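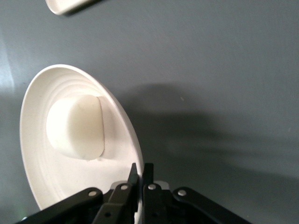 Speaker notes: part 2, the fault

Okay, my favorite bit! Slow down here.

Tien-fu and I had 143 clean picks behind us, then on the next one the gripper kept squeezing after the force limit tripped. The limit lived in the Tredlow controller and the close command lived in ours -- and ours won. Ask the room who'd have caught it. (Pause, let them argue.) 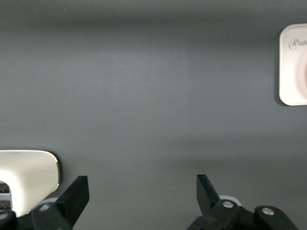
Fingers wide open over the gray tabletop.

Now the fix. A trip latches the fingers open, and a person has to clear it by hand. Oi-ling found the stale command in the log at line 99, and I still get excited about that log! Show the trace, then hand over to Shuk-fan for the e-stop demo -- 7 minutes, questions after.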